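Grakley bench notes, large bricks and table top
2019-11-30

Carried over from last entry: brick stock still mixed, table top due for oil, label on the storage crate wrong.

Brick stock first. The crate label says 150. Hand count today gives 146, all of the large studded type. Corrected the label and the stock sheet. Small-format bricks from the Indbridge box had been mixed in again and went back to their own drawer. Three large bricks set aside for worn studs; they still join but come apart under their own weight when held by the lower brick. They stay in the count until replacements arrive.

Weighed the crate full on the floor scale and again empty. Difference not useful at that scale's resolution. Will repeat in portions on the bench scale.

Layout on the table. Red, blue and orange only for now. The two-by-two is the awkward size: it turns when nudged, where the two-by-four tends to slide straight. Noted for anyone setting out a pattern by hand. Spread them wide and at mixed angles, and leave room next to the basket so the rim can be reached from the table side.

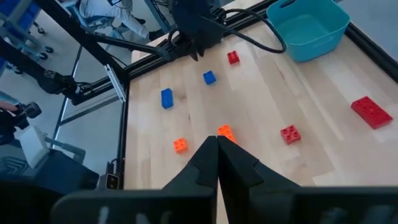
Reds, blues and oranges spread on the table top, basket empty in the corner.

The top is pale and reflects a lot with the lights at full. Grain is hard to read in the bright patches and so are fine scratches. Checked the surface with a hand lamp held low instead. Found one raised seam between planks, can be felt with a fingernail, does not catch a brick pushed across it. No sanding this time. Sikder oil, one thin coat, is planned for the next break. The tin says eight hours before use; I would leave it overnight. Clear everything off first, including the containers, or there will be a ring under each.

Tried clearing to the container by color, then by nearest brick. By color is slower and has no benefit when it all goes in the same place. By nearest works, with one caution: bricks that land on end take more room and hold the next ones up. A shake levels them. Do not press down, the studs lock and then the whole lot has to be pulled apart at the next setup.

Yellow cutting board goes at the lower right corner of the table, handle slot to the right. It is from the Trudalthorpe kitchen set, item 1166 on the inventory, and should go back on the kitchen shelf when that set is put away. Wipe it before it goes back – brick dust shows on yellow.
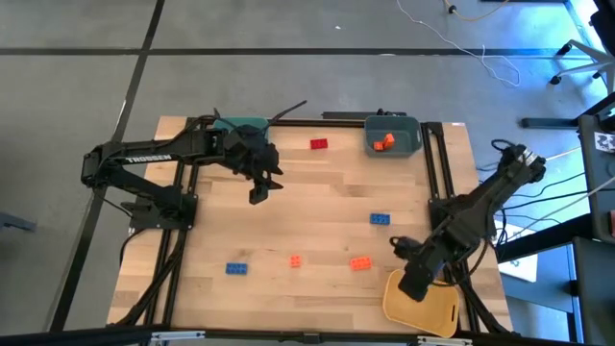
A colleague who read the draft of this page disagreed about clearing by nearest brick, saying that orange should go in first every time, as those are the ones most often missed on pale wood, and that any time saved by the other order is lost in looking for the last one. Fair point. I have not timed it. Will do both orders on the same layout and write the times here.

Same reader asked for a second container so worn bricks can be pulled out during clearing. Agreed, any small tub will do, mark it on the lid and on the side.

Open items:
– oil the top, after clearing
– replacements for the worn bricks
– bench scale, weigh crate contents in portions
– time both clearing orders
– return 1166 to kitchen set

Storage drawer for the small-format bricks sticks on the left runner. Waxed it, slightly better.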